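이케로(Ikero) 소개

게임 한글화랑 이식 하는 회사입니다. 부산에 있고요. 인원은 21명. 소개 페이지가 2년 넘게 "준비 중"이었어서 일단 급하게 채웁니다. 디자인은 나중에 입힐 예정, 글부터 올림.

하는 일 짧게

- 영어, 일본어 게임 한국어화. 텍스트, 음성 대본, UI 이미지까지
- PC 게임 콘솔 이식. 반대 방향도 가끔
- 언어 검수(LQA). 남이 번역한 것도 봐드립니다
- 폰트 작업. 게임용 비트맵 폰트 따로 만듭니다
- 자체 게임 하나 개발 중 (아래에)

안 하는 일: 모바일 가챠 게임 운영 대행, 스토어 리뷰 작업, 기계번역 돌린 파일 "살짝만 손봐달라"는 건. 마지막 거는 문의가 제일 많은데 죄송하지만 처음부터 다시 하는 견적으로 나갑니다. 그게 빠르더라고요.

시작

앵거스 그림쇼(Angus Grimshaw)가 만들었습니다. 지금도 대표. 원래는 혼자 프리랜서로 텍스트 어드벤처 대본 영문 교정을 보다가, 같은 게임 한국어판 맡은 번역자 두 명이랑 메일로 싸우다가 친해졌고, 그 셋이 오피스텔 한 칸 빌린 게 첫 사무실입니다. 싸운 이유는 존댓말이었습니다. 주인공이 20년 만에 만난 누나한테 말을 높이느냐 낮추느냐. 결론은 첫 장면만 높이고 밥 먹는 장면부터 낮추는 걸로. 지금도 회사에서 대본 회의하면 비슷한 얘기로 한 시간씩 갑니다.

회사 이름 뜻은 없습니다. 발음하기 쉽고 도메인 비어 있는 걸로 골랐습니다. 아이케로 아니고 이케로.

지금까지 작업한 타이틀 62개. 그중에 저희 이름이 크레딧에 제대로 올라간 건 그보다 적습니다. 계약에 따라 못 밝히는 것도 있어서 전체 목록은 못 올립니다. 공개 가능한 것만 포트폴리오 페이지에 정리해 뒀는데 그것도 업데이트가 좀 밀렸습니다. 곧 합니다.

대표작 얘기 물어보시는 분들이 많아서

드럴틴(Drultine). 턴제 던전 탐험 게임이고 저희가 한국어판이랑 콘솔 이식을 다 맡은 첫 타이틀입니다. 대사보다 아이템 설명이 훨씬 많은 게임이라 처음 견적 낼 때 크게 잘못 잡았습니다. 아이템 이름이 접두어 + 재질 + 종류 + 접미어로 자동 조합되는데 한국어로 그냥 붙이면 "저주받은의 녹슨 창의" 이런 게 나옵니다. 조사 처리 코드를 결국 저희가 새로 짰고, 개발사가 그걸 원본에 합쳐줬습니다. 을/를, 이/가, 으로/로 전부 자동. 숫자 뒤에 붙는 조사도 됩니다(읽는 소리 기준으로). 이건 좀 자랑입니다.

검수 기간에 등록된 버그가 2,133건. 언어 쪽이랑 이식 쪽 합친 숫자입니다. 출시일에 남아 있던 것도 있었고 첫 패치에서 대부분 정리했습니다. 상점 주인이 손님을 "여보"라고 부르던 건은 유저분들이 남겨달라고 하셔서 그대로 뒀습니다. 버그 맞습니다.

딜런(Dhillon)은 내부 도구 이름입니다. 대본 관리 툴. 스프레드시트로 버티다가 셀 하나 밀려서 등장인물 전원 대사가 한 칸씩 바뀐 사고 이후로 만들었습니다. 기능은 별거 없고요,

- 대사마다 누가 누구한테 하는 말인지 기록
- 인물 관계별 말투표. 중간에 바뀌면 어느 장면부터인지도
- 글자 수랑 대사창 줄바꿈 미리보기
- 용어 바뀌면 이미 번역된 줄 전부 표시
- 게임 화면 캡쳐 붙이기

외부 판매 계획은 없습니다. 다만 같이 작업하는 개발사에는 계정 드립니다. 질문 답변을 거기서 하면 메일이 확 줄어요.

프레케오(Prekeo)

저희가 만드는 첫 게임. 섬 우체국에서 일하는 이야기고, 주소가 지워진 편지를 내용만 읽고 배달하는 추리물입니다. 전투 없음. 한 판이 하루, 하루는 대충 커피 한 잔 마시는 시간. 편지를 잘못 배달해도 게임오버가 안 되고 섬 사람들 사이가 달라집니다. 옆집 아저씨 연애편지를 그 집 아주머니한테 드리면 어떻게 되는지는 직접 해보시길.

편지 내용은 한국어로 먼저 쓰고 영어로 옮깁니다. 늘 반대로만 하다가 해보니 우리가 개발사 분들께 보내던 질문을 우리가 받습니다. "이 문장의 주어가 누구인가요." 안 정했는데요.. 정해야 합니다.

6월에 체험판 목표. 출시일은 안 정했습니다. 개발일지는 블로그에 한 달에 한 번 쓰기로 했는데 밀릴 때도 있을 겁니다. 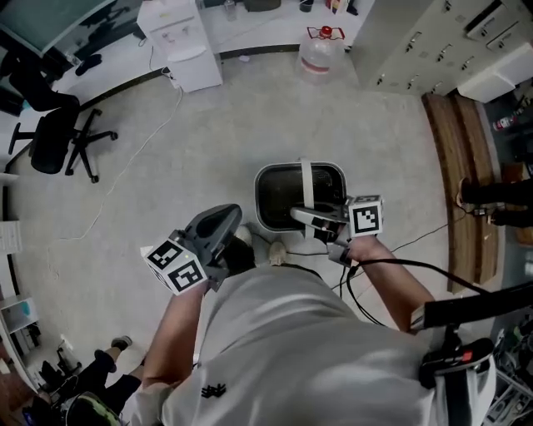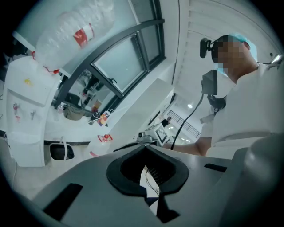 부산, 2025년 1월 17일

여기서부터는 의뢰하시는 분들, 지원하시는 분들이 자주 물어보시는 것 위주로 정리.

작업 순서

처음 메일 주시면 빌드부터 부탁드립니다. 텍스트 파일만 받아서 견적 내면 거의 틀립니다. 게임을 최소 한 번은 끝까지 해보고 시작하는 게 원칙이고, 긴 RPG는 담당자 둘이 나눠서 합니다. 플레이 시간은 견적에 따로 안 넣습니다.

그 다음 용어집이랑 말투표. 이 단계에서 개발사에 질문이 많이 갑니다. 귀찮으시겠지만 여기서 답을 주시면 뒤가 편합니다. 주로 이런 것들:

쌍둥이가 나오면 누가 먼저 태어났는지. 형인지 동생인지 한국어는 정해야 됩니다.
성별 안 나오는 인물을 끝까지 숨기는지, 중간에 밝혀지는지.
농담인지 오타인지.
노래 가사는 부르는 건지 자막만 나오는 건지.

번역은 한 타이틀에 메인 번역자 한 명이 원칙입니다. 분량이 커서 나눌 때도 인물별로 나누고 파일별로는 안 나눕니다. 주인공 말투가 챕터마다 다른 게임 해보신 분들은 아실 거예요. 번역 끝나면 다른 사람이 원문 안 보고 한국어만 읽습니다. 걸리는 데 표시하고, 그 다음에 원문 대조. 순서 바꾸면 이상하게 원문에 끌려가서 어색한 게 안 보입니다.

마지막이 게임 안 검수. 대사창 넘침, 폰트 깨짐, 자막 타이밍, 버튼 이름. 콘솔은 기종별로 버튼 표기 규정이 달라서 따로 표가 있습니다. 인증 심사에서 언어 문제로 반려되면 재작업 비용 안 받습니다.

이식 작업

이식팀은 번역팀보다 작습니다. 그래서 동시에 두 개까지만 받아요. 엔진은 상용 엔진 두 종류 주로 하고, 자체 엔진 게임은 소스 먼저 보고 말씀드립니다. 예전 게임 소스 일부가 없는 경우도 해본 적 있는데 기간은 보장 못 합니다. 컨트롤러로 마우스 게임 조작 바꾸는 작업을 제일 좋아합니다. 커서를 그냥 스틱으로 움직이게 하는 건 최후의 수단으로만.

저장 파일 호환, 화면 비율, 글자 크기 옵션은 기본으로 넣습니다. 글자 크기는 특히. 거실 소파에서 안 읽히면 번역한 의미가 없어서 팀장이 매번 제일 뒤에서 읽어봅니다.

폰트

지금까지 만든 게임용 폰트 중에 세 종은 무료 공개 중입니다. 개인, 상업 다 되고 게임에 넣으실 때 크레딧에 한 줄만 적어주시면 됩니다. 현대 한글 11,172자 다 들어간 건 하나고 나머지 두 종은 2,350자판입니다. "뷁" 안 나온다는 제보 그만 주셔도 됩니다, 알고 있습니다. 추가 중.

같이 일하는 사람들

번역이랑 검수가 절반 조금 넘고, 나머지가 이식, 폰트, 프레케오 팀. 경계가 뚜렷하진 않습니다. 폰트 만드는 분이 퍼즐 힌트도 쓰고 번역자가 음성 녹음 디렉팅도 갑니다. 대표는 영어 대본 담당이고 계약서도 보고 명절에 개발사에 카드도 씁니다. 한국어로 회의하고 급하면 영어 섞여요.

출근은 10시에서 11시 사이. 재택 주 이틀. 출시 직전 주에는 사무실에 모이는 편인데 강제는 아닙니다. 야근 없다고는 못 쓰겠고, 한 만큼 쉽니다. 출시 끝나면 프로젝트 담당자 전원 3일 휴가는 꼭 나갑니다. 점심은 알아서. 도서비 대신 게임비가 있고 영수증만 내시면 됩니다, 장르 안 가림.

채용

상시로 받는 건 일본어 번역이랑 LQA 두 가지. 이력서 양식 자유인데 자기소개서는 필요 없고, 대신 최근에 한 게임에서 마음에 안 든 번역 문장 하나, 마음에 든 문장 하나 적어서 보내주세요. 왜 그런지도. 그걸 제일 먼저 읽습니다. 번역 시험은 32줄짜리 하나, 응시료 아니고 시험비 드립니다(떨어져도 드림). 답장은 2주 안에 가고 늦으면 한 번 더 메일 주세요. 스팸함에 들어간 적이 몇번 있었습니다.

신입도 봅니다. 유저 한글패치 만든 경력은 경력으로 봐요. 저희 중에도 그렇게 시작한 사람이 여럿입니다. 다만 원작사에서 내려달라고 한 패치는 포트폴리오에서 빼주시고.

학생 현장실습은 여름에만. 올해 자리는 폰트 쪽 한 명입니다. 자세한 건 공지 올릴게요.

인디 개발자분들께

예산이 적어도 일단 메일 주세요. 분량 작은 게임은 일정 빈 주에 끼워서 할 수 있고 수익 배분도 조건 봐서 합니다. 텍스트가 5천 단어 안 되면 용어집 단계 줄여서 빨리 해드릴 수 있어요. 영어권 진출하려는 국내 팀은 한→영도 됩니다. 스토어 설명문만 따로 맡기셔도 됨. 출시 전날 밤에 주시는 건 힘듭니다. 해본 적은 있습니다만..

번역 오류 제보

저희가 작업한 게임에서 오타나 이상한 대사 보시면 제보 페이지로 보내주세요. 스크린샷 있으면 좋고, 없으면 장면 설명만이라도. 패치 권한이 개발사에 있는 타이틀은 모아서 전달합니다. 그래서 반영이 늦을 수 있어요. 채택되면 드리는 건 스티커 정도입니다. 주소 적어주시는 분께만 보냅니다.

음성 있는 게임은 대사 수정이 거의 안 됩니다. 자막만 고치면 음성이랑 달라져서. 이건 양해 부탁드림니다.

방문

예약하고 오셔야 합니다. 그냥 오시면 다들 헤드폰 끼고 있어서 벨을 못 들어요. 주차는 건물 뒤편 두 시간 무료, 높은 차는 안 들어갑니다. 미팅은 오후가 편하고 해외팀은 화상으로.

언론이나 유튜브 문의는 대표 메일 말고 일반 문의 양식으로. 리뷰용 키는 저희가 배포 안 합니다. 퍼블리셔에 물어보셔야 해요.

영문 소개 페이지는 아직. 일본어 페이지는 있는데 주소가 예전 사무실로 되어 있으니 이 페이지 하단 주소를 봐주세요. 고치는 중입니다.

문의 양식 바로가기 | 포트폴리오 | 무료 폰트 | 오류 제보 | 개발일지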